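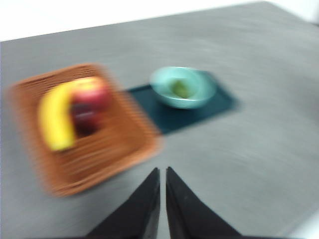
June, 7.40 am

Natural dye trials, batch 3, onion skin on Ultdale wool. Sioned has the good hob, so I am on the one that has two settings, off and volcano.

Scoured the skeins last night in the big pan with a squirt of Prokel. Left to soak overnight. Water this morning the colour of weak tea, so either the fleece was dirtier than Calloway's let on or I skimped on the first rinse. Rinsed again. Still tea. Rinsed again and decided to like tea.

Alum at the usual strength, 500 g dry wool to the pot. Brought it up over an hour, or would have, had the hob agreed. It got there in 20 minutes and I stood over it with a jug of cold water, muttering. No felting that I can feel, except one skein at the bottom which now has opinions.

11.15. Skins in. Wuvcombe market let us have a sack of them for nothing, plus several actual onions, which I have taken home as wages. Simmered, strained through the old net curtain, wool in.

2 pm. First skein out is a decent amber. Second the same but patchy near the ties – tied too tight, as Sioned Craddock pointed out last time, and the time before, and it is written on the wall in her handwriting. Iron dip on the third gave a murky olive. She calls it moss. I call it pond.

To do:
Looser figure-of-eight ties
Washfastness strips for the amber and the pond
New thermometer, this one reads 20 in boiling water
Ask Calloway's what they sprayed on those sheep

Leaving the last skein in the pot overnight with the lid on.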